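Wukbridge Household Swap -- Frequently Asked Questions

This page is kept by Zainab Dauda. English is my third language, so if a sentence is not clear, please write to me and I will repair it.

What is the Household Swap?

It is a monthly event where people of Wukbridge bring things for the house which they do not need any more, and take home things which they need. No money is exchanged between members. We meet in the old Phan showroom, behind the bus station.

Do I have to bring something in order to take something?

No. If you have just moved and your kitchen is bare, come and take. You can bring something another month, or never.

How much does it cost?

Membership is 2 pounds for the year. Children and students do not pay. The fee goes to the rent of the hall and to the tea.

What may I bring?

Plates, cups, pans, boxes, small toys, tins, books, tools for the garden, lamps without a plug. Please wash everything first. A small chip on a cup is allowed, but tell us, and we put a paper note inside it.

What do you not accept?

Mattresses, car seats for children, medicines, knives longer than a hand, and anything electrical with a plug. For electrical things please go to the repair morning at Ultavmont Road, where they can test them properly. Opened food is also not accepted. Closed tins are fine if the date is good.

How should I arrange a table?

Put tall things at the back and small things in front, and leave a little space for hands. Heavy things go in the middle of the table -- last March one table tipped over and we lost a very nice teapot.
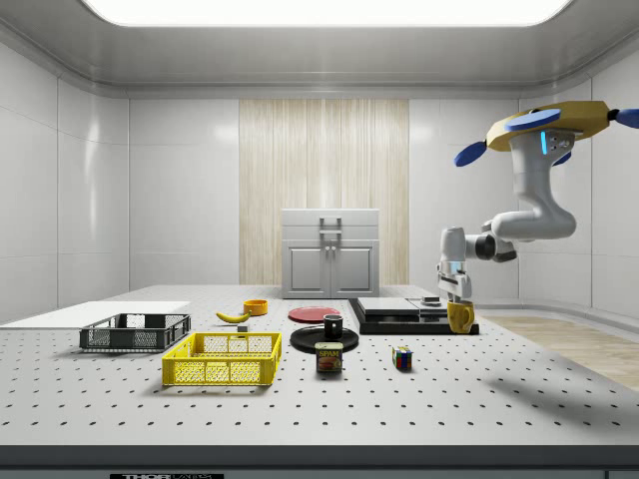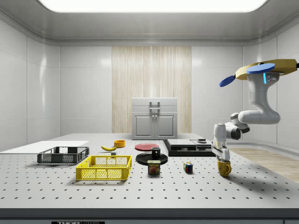

A tabletop, with a cabinet behind it.

Can I bring furniture?

Only if one person can carry it. For a cabinet or a bigger piece, write a card with the measurements and your telephone number and pin it to the board by the door. The board has space for 41 cards. In the last round 59 cards were sent to me, so some had to wait for the next month. I am sorry for this.

At what time should I come?

Tables open at 10 in the morning for those who bring, and at 11 for everybody. We close at 2. The hall can hold 100 people, and when it is full you will be asked to wait outside under the roof.

What happens to the things which stay?

Valtis, the second-hand shop on the corner, collects them in the afternoon. What they cannot sell goes back to us for the next month.

Can I reserve something?

No, we tried it and there were arguments. If you hold it in your hands, it is yours.

Is there parking?

There are a few places in front, but please leave them for people with heavy boxes. Bus passengers can use the back gate.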